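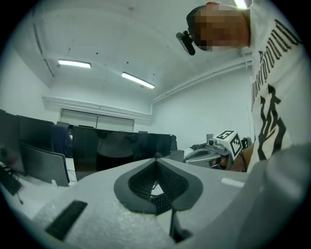 The marker block on the second gripper, with a tag on each side facing the camera.

I spent most of May on the pose code for these. Clodorer tracks the square markers and hands the planner a position for each gripper. Out of 2,177 clips, 224 came back with a jump in the path, nearly all at moments when only one tag was in view. I now keep the last good pose and reject any flip between frames. That left 2 bad clips. Vinzenz Danzer is checking the timestamps on those, and I'm moving on to the finger width estimate.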